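4.2 Preparing the Tabletop and Floor Area

This section applies to the Skirkasholm white table with the rounded-rectangle top. Complete section 4.1 before continuing.
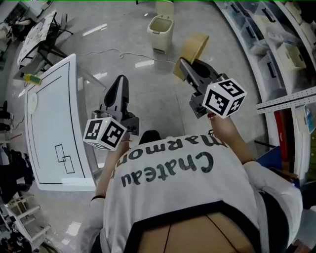
1. Place the table on a level floor. Check that all metal legs touch the floor.

2. Wipe the top with a dry cloth. Do not use solvent on the black border line.

3. Keep all work pieces inside the border line. Cardboard pieces are handled by the edge – pressing on the middle leaves a crease.

4. Use the small outlined rectangles as placement marks. Where two outlines overlap, use one at a time.

5. Put small items at the far end of the table, clear of the placement marks.

6. Route cables flat along the floor and away from the standing position.

CAUTION: A loose cable on a glossy floor is a trip hazard. Secure it before anyone stands at the table.

NOTE: Replacement border tape is part no. 458. Apply it to a clean, dry top and wait 21 minutes before use.

7. Record the set-up in the log and initial the entry.

Revised February 5, 2026 – K. Lâm

Related sections
4.1 Unpacking and Leg Assembly
4.3 Storing Cardboard Pieces
4.4 Cleaning the Workbench
7.2 Nondico Spare Parts List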